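Search the notebook Go
Villbridge workshop > Glue & finishes

20 July 2026

Hide glue again. Third batch of the Burnia pearls, soaked overnight in cold water, warmed in the little pot. First two went stringy -- pot too hot I think, dial is useless. Taped over the top half of it so no one turns it up.

Test joints: 6 beech, same offcut, planed this morning. Clamped and left. Two from the last batch broke clean along the glue line, poor. The other four took wood with them, fine. Want all of them tearing wood before I go near the Prorkent chair.

Chair itself: back rail loose, old glue brown and crumbly, came away with warm water and a stiff brush. Left rear leg has been repaired before with something white and rubbery, horrid. Scraping that is slow. 38 minutes on one mortice and still not clean.

Abrasive -- out of 600 again. Whoever finishes the box please write it on the list. Saber stuff clogs less than the other but costs more, would still get it.

Shellac: old jar stayed tacky on the test strip, binned it. New flakes in to soak, shake when passing. Strain before use, there was grit in the last lot and it showed on the tray.

To do
- break the new beech joints tomorow, write down which ones fail
- second thermometer for the pot
- 20 more small clamps pads, cork not felt
- cover the bench with brown paper before gluing, tape it down flat
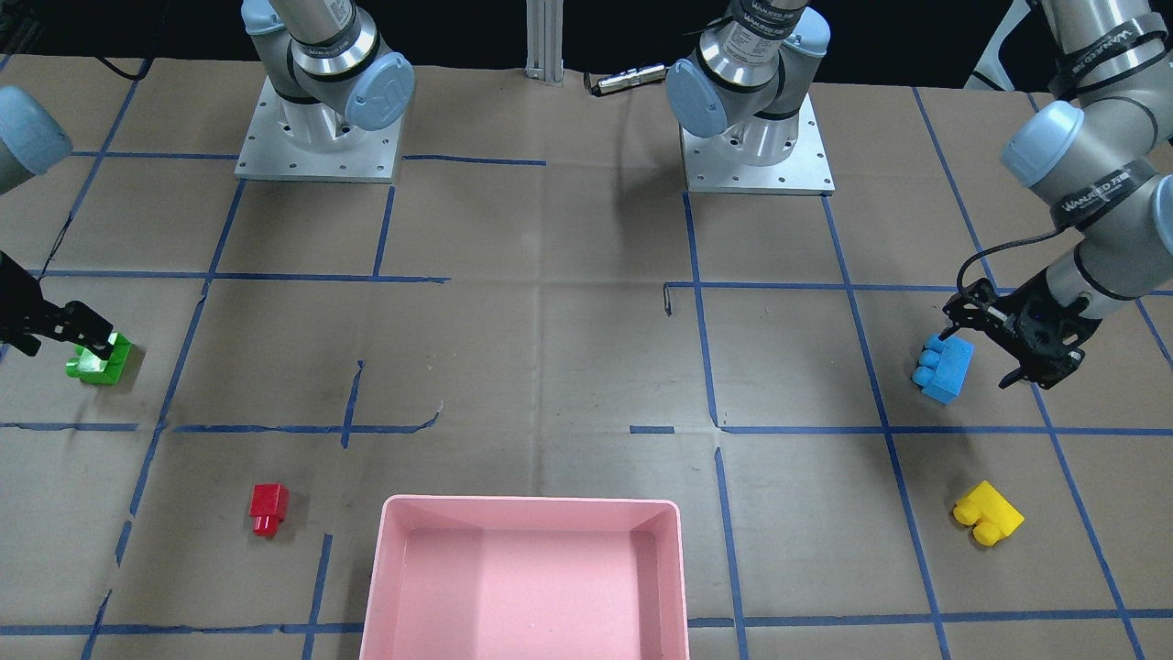
- ring about the cane for the seat, ask for the narrow one
- label the jars!! date and mix

Filed under: Glue, Chairs, Repairs in progress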